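Tuninetti Kitchen Arm Cell -- demonstration at Gatalley

Open day: 19 Feb 2026. The arm is working at the coffee counter.

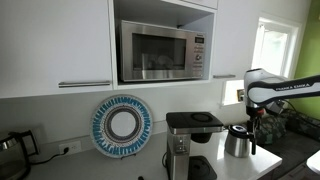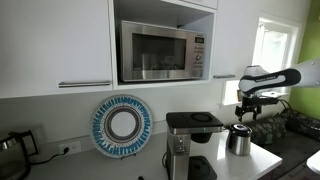
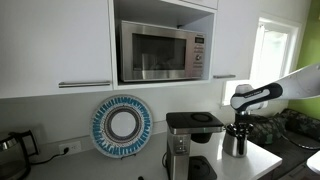

Each demonstration takes 10 minutes and we can receive 3 visitors at the counter. Please stay behind the yellow line while the arm is moving. Questions are welcome after -- also the difficult ones. The cell can be hired for 2 days or longer, with the Adugna controller included. Next open day is in October.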